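## 4. Sorting behaviour at the kitchen table

Draft, needs tidying before Tuesday. Section 3 numbers still to be checked against the second diary batch.

Households in the Pultico survey were asked to keep a waste diary for four weeks in September and to sort food scraps from packaging at the point of preparation, before anything reached the bin. 984 households signed up, 803 returned a diary we could use. The rest were blank, or stopped in the first week, or (a small group) had been filled in all at once in the same pen. These last were dropped. We did not chase non-returners a second time, no budget for it.

The main finding is dull but firm. People sort well when the two streams come apart in the hand and badly when they don't. Peelings, shells, cores, outer leaves: nearly always in the right place. Tea bags, fruit with stickers on, cheese in its wrap: all over the shop. This matches what the Hirnier pilot reported for flats with shared bins, though that pilot only looked at the kerbside end and so could not say where the mistake was made. We can. It is made at the table or worktop, usually within the same few minutes as the cooking.

Small loose items are their own problem. Rice, lentils, crumbs, nut shells. In the diaries they are under-reported, we think badly, as few people weigh what they wipe up. The written notes help a bit here. "Swept it into the sink" comes up again and again, as does "floor, then hoover". Neither route was on the diary form. Any estimate of food scraps built on caddy weight alone will therefore miss them, and the miss is likely to be larger in homes that cook from dry goods. We come back to this in 4.2.

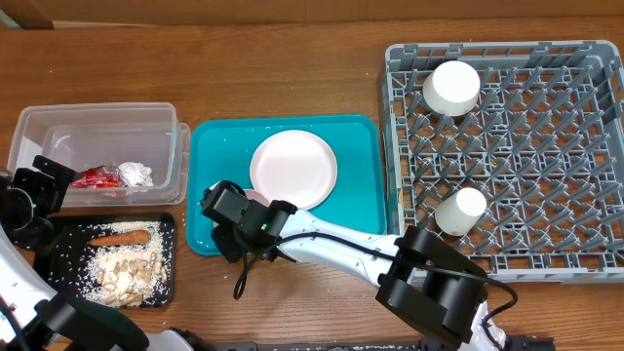
*Figure 4. Food items on a tray, with stray rice on the table; wrapper and foil kept apart in a clear container.*

Wrappers and foil did better than expected. Where a household had any sort of open tub out on the work surface, packaging went into it, and the sort was close to clean. Where the only option was a lidded bin across the room the two streams were mixed far more often. Lid seems to matter more than distance, but the diary question ran the two together ("is your bin open and within reach?") so we can't pull them apart. A fault in the form, should of been two questions. Foil is also awkward in another way: clean foil and foil with food stuck to it were logged under one code, and the Ikonen sorting line rejects the second kind.

### 4.1 Who sorts

Not much in it by household size. Slightly better in homes of two than in homes of five or more, but the spread inside each group is wider than the gap between them. Age of the main cook made no clear difference. Previous use of a garden heap did, strongly, and it held up when we left out everyone with no garden. We would not read too much into this. Heap owners volunteered early and in numbers, and are plainly keener on the subject than most.

Renters gave shorter diaries. Whether they sorted less or just wrote less is open.

### 4.2 Loose scraps: a rough correction

For 37 households we also had the sink strainer and the dustpan contents, bagged seperately and weighed at Dikari with the caddy. Here the loose fraction could be set against the caddy directly. It varied a great deal from home to home and in a few cases was larger than the peelings. We use the middle value as a correction for the full set, knowing the group is small and was picked for being near the weighing site.

With the correction in, the ranking of streets does not change. The totals do. More than 4,000 single diary entries were re-run this way and the corrected table is in the appendix, next to the raw one, so readers who dislike the correction can ignore it.

One last point on timing. Evening entries are thinner than midday ones and have more gaps in the packaging column. Tired people, probably. The form asked for entries "as you cook", and the notes suggest a good many were written up the next morning from memory.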